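The siren went off at half past four in the afternoon, and for once people in Prida knew exactly what it meant. It was a drill, the first full evacuation exercise the river town has held, and the woman who planned it is still grinning when she talks about it.

“I had butterflies like a kid before a school play,” says the town's emergency coordinator. “Then I saw folks coming up the hill with their backpacks and their dogs, and I thought, okay, we can do this!”

The route ran from the low streets along the Sqalli up to the high school gym. She had hoped the last family would be through the doors in 60 minutes. They did it in 35.

“Thirty-five! I had to ask the desk to read it to me again.”

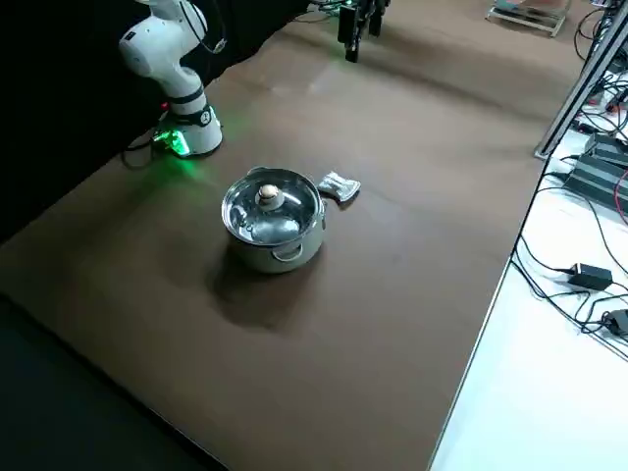
Adum
Local government reporter

Prida has flooded before, mostly in April, when the snow comes off the Grallard hills all at once. Warnings used to go out by phone tree, and the coordinator remembers her own mother waiting for a call that never came. The new plan uses text alerts and the siren, with door knockers assigned to each block.

“The door knockers are my favorite part,” she says. “You can sleep through a text. It's pretty hard to sleep through your neighbor.”

Some things went wrong, and she is happy to list them. The bus for people who use wheelchairs took the old bridge road and got stuck behind a delivery truck. The gym had 80 cots and blankets for 30 of them (the rest were locked in a closet at the fire hall). One block got its text after everyone had already left.

“I'd much rather find that closet now than at two in the morning with the water coming up,” she says. A second key has been cut, and the bus will take the upper road next time.

Next time is in the fall, after dark, with the street lights off on the river side. The town council still has to approve the overtime. She has already started drawing the map.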